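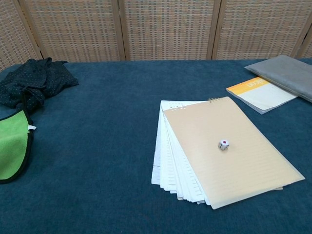

What 1,293 clips taught us about cloth

Most of September went into one question: does it help to vary the clutter on the table, or is it enough to vary the thing being picked up? Sibusiso Pillay and I had been arguing over it since the spring, so we finally ran it properly.

We recorded 1,293 short clips from a chest camera. One set kept the same background items in the same spots. The other got a new layout every 50 clips, with notepads, fabric pieces and small things like a die moved to new places. The teal tabletop and the woven screen stayed put in both sets. Then we trained the same grasp model on each set and tested it on 8 layouts it had never seen.

The model trained on changing layouts did better on 6 of the 8. It lost on 2, and in both of those the target was soft cloth lying partly under another piece of cloth. It kept picking a grasp point on the wrong layer. I went through the failures on Thursday and the mistake was nearly the same each time.

Paper was easier than I expected. Fanned sheets gave the old Surkora model a lot of trouble, and this one mostly handled them.

Sibusiso wants to add depth next. I'd like to label cloth edges by hand first and see how far that gets us. The layout lists still need cleaning up before I can share them.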